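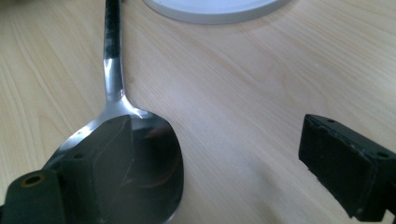 Picking up cutlery is the easy part, Gaspard Picard told the people next to him well before the talk was over, and he wanted to know what happens when the cutlery has soup on it. He did not get much of an answer at the Vindska open day, and neither did the rest of us.

Vindska opened its workshop to the public in March 2018 to show off Orneo, the table-clearing system it hopes to sell to school cafeterias and hospital kitchens. The company put out 90 chairs and filled most of them. There was coffee, a short film with a lot of music, and then the demonstration, which ran well behind schedule.

The job sounded simple enough. Orneo was supposed to take a spoon off a table, put it in a rack, and go back for the next one. On the first try the spoon slid sideways and the fingers closed on nothing. The second try worked and got a round of applause. After that it went back and forth. The presenter blamed the overhead lights for one miss and a software update for another. By the end of the session Orneo had racked six spoons, and a staff member had quietly straightened a couple of them between tries.

The brochure handed out at the door tells a different story. It says Orneo can handle 525 pieces of cutlery an hour. Asked where that number came from, the presenter said it was measured in the company's own lab, with the pieces laid out ahead of time. Asked whether anyone outside the company had checked it, she said testing with a partner was "very much on the table" and moved on to the next hand.

The partner is Mollah, a catering supplier that serves 300 kitchens in the region. Mollah had a banner in the lobby and one manager in the room. He said his company was interested but had not ordered anything, and that a trial could start in October if the price came down. He would not say what the price is now. Vindska wouldn't either.

Forks were not shown. Neither were knives, which the brochure lists under "coming soon" along with cups and bowls. A woman who runs the kitchen at a nearby nursing home said her dishwashing crew clears a full dining room before the floor gets mopped, and she could not see where a machine would stand while they did it. She took a brochure anyway.

Vindska says the control software, called Namus, learns from every pickup and will be faster by the fall. That may be so. The company made no promise about wet dishes, stacked dishes or plates with food left on them, and most of what comes back to a cafeteria kitchen is one of those.

A second open day is planned, but no date has been set.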